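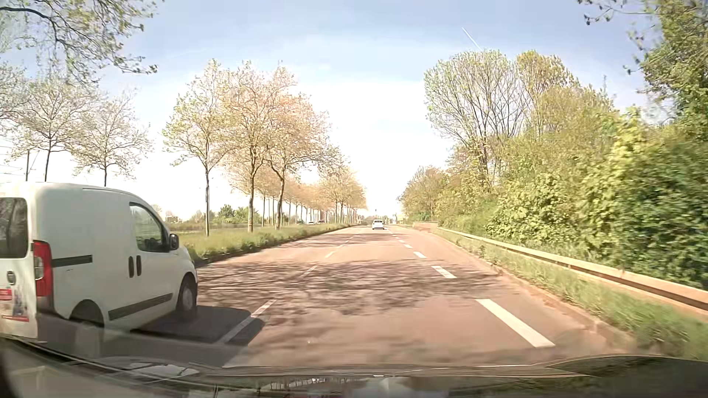 The Drunden Screen Fair takes place in June in an exhibition hall that smells of popcorn and carpet glue, and it promises on its website that you will "meet the faces you grew up with." I grew up with a lot of faces. Most of them were on a sitcom called Lamptey, which ran for 4 seasons and was about a family that owned a bowling alley and never seemed to have any customers. So I paid my entry fee, got a paper wristband that took some arm hair with it later, and went in.

The morning line for autographs was already past the snack counter when I got there. I had number 473. A man with a headset told us they were currently serving 200, in the tone of someone reading out a cricket score to people who don't follow cricket. I went to look at the stands.

There is a lot to buy at a fair like this. I saw lunch boxes, scripts with coffee rings (extra for the coffee rings), and a bowling shoe from Lamptey in a glass box, left foot only. The seller wanted more for it than I paid for my first car. I asked where the right one was. He said it was "in private hands," and I have been thinking about that sentence ever since.

The Grirkeno stage is at the far end, named after a streaming service whose staff handed out tote bags with a firmness I associate with airport security. I took one, then was given another on my way past the same woman. The panels run all day. I caught the last half of one on casting child actors, where a retired agent explained that she used to pick kids by watching them eat lunch. The ones who performed for the sandwich went home. The ones who just ate it got the part. A boy of maybe nine in the row ahead of me put down his hot dog and then, after some thought, picked it up again and ate it very plainly.

The main event was at two in the afternoon: Pejman Nazari, who played the younger son, Toby, and whose entire job for the first season was to walk into the kitchen and say "Who moved my ball?" The hall was full. He came out in a gray sweater and sat down, and somebody yelled the line before he had found his microphone. He looked at his watch and said that was later than usual.

He was good company. He told us he got the part at seven after his older sister, the one with the actual audition, came down with chicken pox in the car. She is a dentist now and brings it up at every holiday. His parents made him do his math homework in the makeup chair, and in season three you can apparently see a page of long division sticking out of his back pocket during the wedding episode. (I checked when I got home. You can.) After the show ended he went to college, came back, did voices for a cartoon about otters, and spent two years in a play in which he had no lines at all. He described that as the best-reviewed work of his career.

The interviewer, who had cards, asked him what fame was like. He said that when he was twelve the studio's mail office told him he had 3,362 letters, and that his mother made him answer them, and that he got as far as the Cs. If your last name starts with D or later, he said, he was very sorry, and he was still at the same address.

Someone asked about a reunion. He said there had been a meeting, and that the meeting had had very nice fruit.

I went back to the line at three-thirty. They were serving 388. The man with the headset had lost his voice and was holding up fingers, which works poorly for numbers of that size. Next to us was the Briltell booth, where you could have your face put onto a poster for a movie that doesn't exist. I am now the star of something called Harbor Justice, and I look tired in it, as a harbor detective should.

I reached the table a little after five. Pejman Nazari asked who he should make it out to, and I told him, and he stopped with the pen in the air.

"What's the last name?"

I said it started with a W.

"Oh, you've got years yet," he said, and signed the tote bag. Both of them, in fact. The parking lot took another forty minutes to get out of, and the ticket machine would not take my card.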